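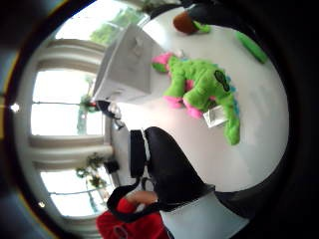 Old comedies: The Ferryman of Lillel

The autumn season closed in November with a film that most members had not heard of, and several have since asked for something in writing about it. The following is based on the introduction given on the night, with a few corrections.

The Ferryman of Lillel is a sound comedy that runs a little over an hour in the print we used. It was made quickly by a small company that had mostly turned out travel shorts, and it was sold as a romance. The posters showed the two young lovers in a rowing boat. They are in the film for perhaps a quarter of its length and the boat sinks early on.

The story concerns a town called Lillel, which stands on one side of a river, and a town called Risano, which stands on the other. The only way across is a ferry run by an old man named Ivby. He has run it for 40 years and has never written down a fare. When the mayor of Risano announces a bridge, Ivby is offered 3000 crowns to retire. He accepts the money, spends it on a second ferry, and goes into competition with himself. The remainder of the film is taken up with the mayor's attempts to find out who owns the rival service.

It is a thin plot and the script knows it. What keeps the thing moving is the playing of Ivby, who hardly raises his voice and hardly ever answers the question he has been asked. There is a long exchange with a tax inspector in which he is asked for his age, his address and his takings, and gives each answer one question late. The inspector writes everything down and goes away satisfied. The joke is set up slowly and some people in the back rows were already laughing at the second question. I did not see it until the third.

The other scene worth the price of admission is the opening of the bridge. The band has been told to play until the mayor cuts the ribbon, the mayor has been told to cut the ribbon when the band stops, and neither has been told about the other. It goes on for nearly five minutes. A modern editor would take half of it out and would be wrong, in my view, as the best part is the slow tiring of the trombone player.

The faults are easy to list. The romance is dull. The sound is poor in the river scenes, where the dialogue was recorded on location and the wind gets into everything, and at one point a line is repeated by a different actor, presumably to cover a gap. There is a song, which does the film no good. The last reel is hurried, and the business of the missing anchor is dropped without being settled. Two members told me afterwards that they had found the mayor tiresome. He shouts a good deal, and I think the film would be better with less of him.

Why it was forgotten is harder to say. Comedies about stubborn old men were common and this one had no star to sell it. The company closed before it could make another feature. It also had the bad luck to be cut for the bottom half of a double bill, and the short version, which runs for 48 minutes, is the one that was shown on television in the afternoons. The tax inspector is missing from that version altogether and the bridge opening lasts under a minute. Anyone who saw the film that way would have had no reason to remember it.

Willy Wouters, who supplied the print, has been trying to trace a better copy. His own was put together from two sources, and you can see the join: the picture becomes noticeably darker when Ivby goes to buy the second boat and stays that way until the band arrives. He has written to a collector named Xiong who is said to have the original trailer and possibly a complete last reel. There has been no reply so far. If the anchor is explained in it, we will print the explanation.

A few points raised in the discussion. The river is not a real one, or at least the two banks were filmed in different places, and the water runs left to right from Lillel and also left to right from Risano. The goat is the same goat throughout. The man who plays the bridge engineer also plays the priest, with a beard. The song was not released as a record as far as we can find out.

Members who missed the screening may borrow the disc for a fortnight. Please return it in its case and put the notes back inside, as we have only one set. More than 5 people are already on the list, so there will be a wait.

The next comedy in the series has not been chosen. Suggestions should be for films under 90 minutes, made before colour, and ones that you have seen yourself. Titles received after 2021-02-16 will be held over for the following season.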